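### 3.2 Collecting the handover episodes

The Harside set holds 900 episodes of small hanging objects, gathered in June at our Curndale site on a marble-patterned surface. Keys were chosen for the hardest split. They swing, they overlap, and their shape changes with every grasp. Each episode is stored with the wrist view, the joint states and the gripper width. 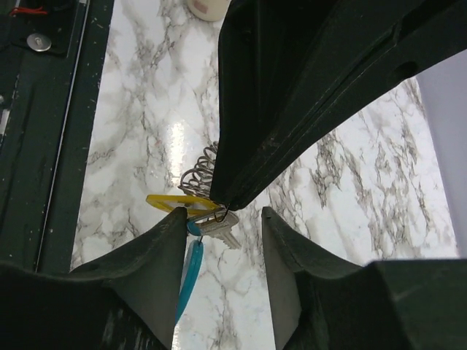
**Figure 4.** Wrist view from the keys split: a bunch with a coil ring and colored tags, hanging near the gripper fingers.

Operators drove the arms with the Moreira controller. They were told to keep the object in the wrist view and were given no fixed path. Episodes with a dropped object were kept and marked as failures. Linked rings were labeled as a separate class, as their outline is hard to trace by hand. 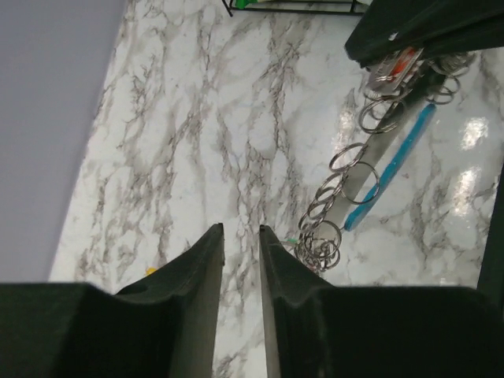

Why were failed episodes kept in the training set?

The policy needs examples of poor grasps to learn when to stop and try again. They are given a lower weight during the first 3000 training steps.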